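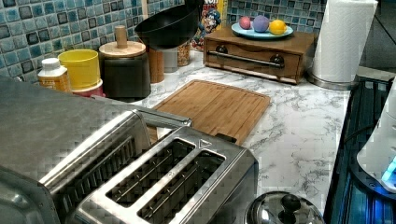
Sun 31 July

The breakfast station at Skovwood went over to automated operation in February, and I have now worked next to it long enough to write down what changed. Skovwood is a residence for older adults in Jorville. I am one of 6 kitchen assistants. The station handles toast and hot water for the morning shift.

The control layer is a scheduling program called Tarkance. It reads the meal orders from the floor tablets, sorts them by room, and starts each job so that toast and tea for the same tray finish together. Before, we did this from a printed sheet and a wall clock. The sheet worked until two floors called down at once, and then the order of jobs depended on who was loudest.

On a normal morning we send up 82 trays. The old process had one person on bread for the whole shift. That position no longer exists on the schedule. No hours were cut, which was the first question everyone asked, but the hours moved. The former bread person now does tray checks, and tray checks are harder. You read the diet card, compare it with the plate, and sign. Bread was dull, but you could talk while you did it. I hear less conversation before eight than I used to.

Some faults, for anyone considering a similar setup:

Bread thickness. The timing table assumes a standard slice. The bakery's raisin loaf is thicker and comes out pale. We entered a second profile for it in the third week.

Crumbs. The load on the crumb trays is higher because the toasters sit idle less. Cleaning went from once a shift to twice.

Late changes. A resident who decides on cereal after the job has started still gets toast made. Tarkance has a cancel command, but it only applies to jobs that are still queued. I-hsuan Lam, our shift lead, logged almost 200 of these in the first quarter and sent the log to Harms, the installer. They have promised a fix in the next release.

Training took two afternoons. Most of it covered the stop procedure and the manual mode, and I would have liked more on the log screen, where the useful information is. Error 600 means a lost connection to the tablets. The manual says to restart the controller. Restart the tablet first; it is faster and usually enough.

My own shift now starts twenty minutes later. I walk less and read more, and my eyes are tired at the end of it where my feet used to be. The next item on the plan is the lunch soup line. I have asked to see the timing table before it goes in.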